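Fendcombe Ceiling Diaries, the long one
April 9, 2023

Okay so a bunch of you asked what we ended up doing with the ceiling at the Fendcombe unit, and I have way too many opinions, so this is going to be a thread. Get a snack.

Quick recap if you're new! We took over the back unit in February. Old industrial space, steel beams, corrugated metal decking overhead, lots of big plain wall. I loved it immediately. I also thought the first job would be covering up all that stuff overhead.

My plan was a drop ceiling. I had the tiles picked out and everything (Zelier, the matte ones, I carried the sample in my bag for a week like a weirdo). Then I stood in the room with a tape measure and worked out how much height we'd lose, and I got sad and went home.

Because the height is the whole thing! You walk in from Goltulska Street through that low little hallway and then the room just goes UP. Putting a lid on that felt mean.

So we left it open and went white. All of it. Beams, decking, everything. I was worried it would feel like the inside of a refrigerator and for the first coat it kind of did, not going to lie.

Painting corrugated decking, a review: 3 out of 100. You can't just roll it. The roller kisses the low parts and skips right over the grooves, so you go back with a brush, and then you see the grooves you missed from a different angle. Your neck files a complaint. Paint goes down your sleeve.

What helped: a long-nap roller for the flats, an angled brush for the grooves, and working in one direction all the way across before turning around. Also a hat. I lost a good hat but I kept my hair.

Second coat is where it turned a corner for me. The seams stopped shouting and the beams started to look like they were meant to be there.

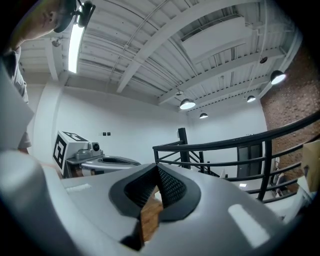
Looking up past the table. Beams, decking and duct all white, tube light on.

Can we talk about the big beam? It's my favorite thing in the room. I had a whole idea about doing it in a dark color as a feature and I'm so glad I got talked out of it. In white you still notice it, it just doesn't boss you around.

The duct was the other argument. I wanted it gone. It's a big rectangular thing and I was convinced it would be all I ever saw. The quote to move it was more than the paint, the rollers, the lift rental and my entire lunch budget put together, so the duct stayed. And now it's white like everything else and I forget about it for days at a time.

Lights! We kept fluorescent tubes. I know, I know. I went in wanting only warm hanging pendants and cute cords. But people do close-up hand work at the tables in there, and pendants alone meant a bright puddle on the table and gloom everywhere else. Tubes against a white ceiling spread the light out so nicely.

The downside is glare. Anything smooth and pale on the table picks up a bright white patch, and you end up tilting things or shuffling over. If you have a desk under a tube, try moving it sideways a little before you buy anything. Free fix, worked for my corner.

The other thing that saved the room from feeling cold is the wood. Brown wood with visible grain under all that white and gray makes such a difference! I was this close to getting white tabletops too. Past me needed supervision.

Somebody asked about dust on the beams. Yes. So much dust. The tops of the flanges are basically shelves. I do them with a Lundgren extension pole and a damp microfiber head, and I do it before mopping, a lesson I learned the sweaty way.

Somebody else asked if it echoes. Also yes, quite a bit, more than it did with all our boxes still stacked up. I'm looking at fabric panels for the walls so I don't have to touch the ceiling again. We set aside up to $115 for a first try, so it'll probably be homemade frames and thrift store blankets.

Paint finish, for the three people in my DMs: flat. Go flat. Anything with a sheen shows every single ripple in the metal once the tubes are on.

Next up is the floor by the hallway door, which has a mystery stain the size of a pizza. Floor people, tell me what gets old adhesive off concrete, I've already tried the orange stuff.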